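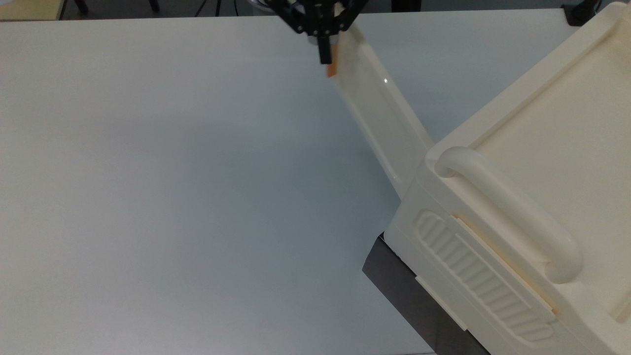 Slide 1. The gripper holding up the lid panel by the orange tab, cream storage box on the right.

SPEAKER NOTES: What we learned from running a robot open day
Slot is 30 minutes including questions. Keep water within reach. Leave slide 1 up while people come in and find seats.

Opening (slide 1 still up)

Good afternoon, everybody, and thank you for coming in after lunch, which I know is a hard slot. I'm going to talk about the open day we held at the Giannakopoulos building in Clostton in April, and mostly about one table in it, the one with the box on it.

I love this box. It's a cream plastic storage box with a big handle and a lid panel, and you could walk past it in a store without seeing it. Put a robot in front of it and grown adults will stand there holding their coats, barely breathing.

(Pause. Let them look at it. Point to the orange tab.)

I want you to notice how small that tab is compared to the panel. One narrow strip at the end, and that's where the gripper has it. Everything I say in the next little while comes back to that strip, so please keep it in your heads.

Slide 2. Who we are

Quick one, don't linger. Stostness is the lab. Flukia is our name for the demo program, meaning the software, the cart, the sign-up sheets and the crate of spare cables. People mix the two up all the time and it doesn't matter. If you email either one, it comes to the same inbox.

We do household handling. Lids, drawers, bags, jars. No welding, no car parts. Someone always asks about car parts.

Slide 3. The plan we started with

(Show the old floor plan. It gets a laugh, let it.)

Our first plan had the robot doing a sorting task with colored blocks. It's what we'd always shown to visitors. It's reliable, it looks tidy, and you can explain it in one sentence. We had the blocks packed and labeled.

Then, during setup week, a few people from the offices upstairs came down to see what the noise was. The blocks were running on one table and the box was on the other, where two of us were tuning the lid routine. They watched the blocks for about as long as you'd watch a microwave. Then they drifted over to the box and stayed until we had to ask them to move so we could get to the power strip!

So we swapped. Blocks to the side table, box to the middle of the room.

Slide 4. Why a lid is a good demo

This is the part I get excited about, so watch the clock here.

Everyone in the room has opened a lid with one hand while holding something else in the other. They know in their fingers what it feels like when a lid sticks, or when you've got hold of the wrong bit and you're really lifting the whole box. So they can judge the robot. With the blocks they were being polite. With the lid they had opinions. "Too far left." "It's going to slip." "Grab it lower." We had kids coaching it out loud.

And a lid has a story to it, with a start and an end. The fingers come down, there's a moment where you can't tell if it has a hold or not, and then the panel tilts up. You don't need a screen with graphs on it. We had one anyway and we turned it off before noon.

(If the room is technical, add this: the panel swings on a hinge, so the hand has to follow an arc. Pull straight up and you end up fighting the hinge. Visitors worked this out for themselves by miming it in the air, which was a joy to watch.)

Slide 5. The visitor day itself

Doors at 10 a.m. We took groups of up to 33, that being the number of people who could stand around the rope and still see the table. The door counter read 2,534 when we locked up. I'd have been happy with a quarter of that.

Each group got a short welcome, then the demo, then free time to ask things. No stage, no microphone. Whoever was presenting stood beside the table on the visitors' side of the rope, and I'd recommend that to anybody. When you stand on the robot's side you turn into part of the show, and people stop asking you the simple questions.

Tell the story about the welcome talk: we'd written almost 30 sentences of it. By the third group we were down to four. Read them out:

"This robot is going to lift a lid. It looks through a camera and decides where to hold on. Sometimes it misses and tries again. Please tell us what you'd do differently."

That last line did more work than everything we cut.

Slide 6. When it missed

Do not skip this slide even if running late.

It missed plenty. The tab is narrow and the box is pale and so is the table, and as the daylight moved across the room the edges got harder for the camera to pick out. We'd tuned everything in the evening with the blinds shut. Lesson learned, and it's written on the inside of the crate lid now.

We were nervous about misses. We had an apology ready. Then came the first real one, in front of a full group: the fingers closed on air, the arm backed off, came in again a touch lower and got the tab. They clapped. They clapped louder than the group before them, who had seen it go right the first time.

After that we stopped apologizing and started narrating. "Missed it. It's looking again. Here it goes." Plain words, present tense. If you take one thing home for your own event, I'd like it to be that.

Slide 7. Questions we got

(Pick a few, depending on time.)

Does it know what's in the box? No. It knows there's a tab and where the tab is.

Could it do this in my kitchen? Not yet. Your kitchen has more in it than our table did.

Does it get tired? From a very small visitor. We said the motors get warm and we give it a rest at lunch. She thought that was fair.

Why doesn't it use the handle? Great question, came up in nearly every group. The handle is for carrying the whole box. For the lid you want to be out at the far end, away from the hinge, where a small pull goes a long way. We started handing people a ring binder and letting them try it at both ends. Cheapest exhibit we had and there was a line for it.

Slide 8. What we'd change

More floor space on the side where strollers come in. Blinds shut from the start. A second box, in a darker color, so visitors can compare how the camera copes. Signs at kid height. Somebody whose only task is the door. Also, print the sign-up link bigger, we spent half the afternoon spelling it.

We would keep the rope, the short welcome and the binder. And I'd keep the lid in the middle of the room every single time.

Close

Go back to slide 1 for questions. Repeat each question into the mic before answering. The checklist handout is on the table by the exit, and the Flukia folks will be out in the hallway with a box and a ring binder for anyone who wants a go.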